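April, 8:40 am. Print room, Stevholm summer line

Ran the second strike-off of the Drodora floral on cotton lawn. The blue ground is closer to the swatch, but the coral still prints too orange. Cut the yellow a little and left the rest of the recipe alone.

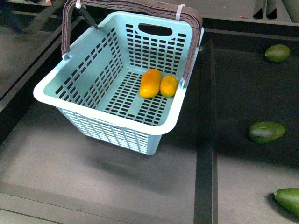 Light blue basket with carrying handle, on the dark gray work surface.

Yardage check: 1,342 on the first order, 1,409 on the reorder. Coetzee wants 920 of the reorder in the narrow border, so the screens for that go first. Bemer still has the hem samples.

To do: wash test on strike-off 2, rub test on the coral, ask about selvage text.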